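2025-05-24

Today I stayed home and did the bedroom. I wanted to do it last weekend also, but then I was tired and I only closed the door. In this language there is a good word for it, "chore." I like how short it is. In my language the word is very long, so you are tired before you begin.

First I took out all the clothes from the wardrobe and put them on the floor of the hall. My mother always did it on the bed, but then you can't go to sleep if you don't finish, and I know myself. I found the gray pants from my old job at Mathebula, which I will never wear again, and one winter sock. The pants went to the bag for giving away. The sock I kept, I am not sure why.

Then I changed the sheets. The white one is from Ollberg and I paid 60 for it, which was too much, but it is soft and it washes well. Only it never becomes flat. I pulled it at every corner and it had wrinkles again when I turned my back. I decided that I will not iron a sheet. Life is long, but not so long.

The T-shirts I fold now in three parts, and after that in half, so they can stand in the drawer like books. I learned it from a magazine in October and it is the only advice from there that I still follow. It takes me 20 minutes for one drawer. The black things I put in the left side and the ones with color in the right side, because in the morning I don't turn on the lamp and I need to know where my hand goes.

After lunch I was slower. I drank coffee standing in the kitchen and listened to the rain. I wrote on my list: hangers, soap for dark clothes, a new bag for the vacuum cleaner. The shop on the corner has only the expensive soap, so I will wait for the bus day and go to the big store.

In the evening my back was hurting a little, but the hall was free again and I could walk to the bathroom without jumping. Tomorrow the towels, if I have the same good mood. 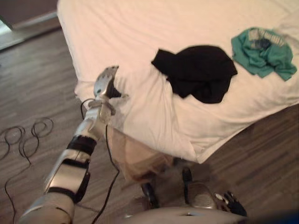
Should dark clothes be washed separately from white sheets?
It is better to wash them separately, especially when the clothes are new, since dark dye can come out in the water and make the white cloth gray.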